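Speaker notes: Folding other people's laundry
Coltlow evening meet-up, February, slot starts 7.40pm

Slide 1. Title

Say hello, say who I am, thank Serpil Aksoy for lending me her slot (and her clicker, mine is in a drawer in Trurach). Check the back row can hear me. Don't start with the joke about socks, it died last time.

Slide 2. What we wanted

So the job was easy to say out loud. We wanted a learning system that picks up a piece of clothing and folds it, in an ordinary home, with whatever light and mess the home has got. We called the project Zisik. I still can't tell you where the name came from, you'd have to ask Erdal Yazıcı and he gives a different answer each time.

To get there you need examples. Lots of them, done by people who already know how to fold a shirt. My part was getting those examples, so that's what tonight is about. I'm leaving the training side to Ese Idahosa, who is on after the break and much better at graphs than me.

Slide 3. Why we left the lab

Tell the table story. We had a lovely folding table, grey top, two lamps, and the system got very good at folding on a grey table under two lamps. Then Czesław Domański took it home to try on his ironing board and it just sort of stroked the board for a bit. (Pause, people usually laugh.)

After that we sent the hand-held grippers out to people's homes. You hold the thing, you squeeze, the fingers close, you fold your washing with it. No robot in the house at all, the arm only comes in much later. People liked that! I'd have had a much harder time getting into bedrooms with a full arm on a trolley.

Slide 4. The numbers

1414 recordings came back. We kept 1087. Let that sit for a second, then say what went in the bin:

- ones where the person gave up and used their free hand
- ones that stop halfway through the fold
- ones where the calibration had drifted and the finger positions were nonsense
- one very long recording of the inside of a rucksack

Somebody will ask if we could have rescued the halfway ones. Maybe. Taner Gündoğdu thinks failed folds are worth keeping with a label on them and we've argued about it over many lunches. I've come round a bit.

Slide 5. What I asked people to do

Read the instruction card out, it's short:

Fold it how you normally would.
Start with the item wherever it landed.
Don't tidy up first.

The third line was the hard one. People are embarrassed by their rooms and they will hoover before you arrive. Our first batch was full of smooth beds and bare floors, and I had to ring round and beg for mess. My own flat is in the set too, by the way, so I'm in no position to judge.

Slide 6. One moment from a home session

Leave this up for a good while, let people look.

Things to say over it: the white garment has a few wrinkles in it and one bit of the fabric stands up in a peak, right next to a blanket with great big curving stripes. On our grey table you could find the edge of a shirt with your eyes half shut. With red-orange and black running beside it, the system has to learn what's shirt and what's bed. And then there's a whole heap of clothes further back, some of it white as well, so "find the white thing" won't do either. Point at the blue finger pads closing round the fabric, the front row always want to know about the fingers. 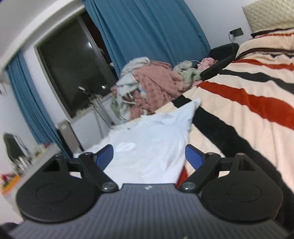

Slide 7. What I'd do differently

Shorter sessions. We asked for a full hour and by the end everyone's wrist had gone and the folds went with it, you can see it in the data. Two short goes with a cup of tea in between would have been kinder.

I'd also write down what each item is when it's recorded. We did it afterwards from the video and Czesław and I spent a whole afternoon disagreeing over what counts as a vest.

And more dark colours, please. Black leggings on a black throw, that sort of thing. We've got next to none and Bogdan, our test rig, is hopeless with them.

Slide 8. Questions

If it's quiet, ask who here folds their T-shirts in thirds. Hand over to Ese by 8.15. Give Serpil her clicker back.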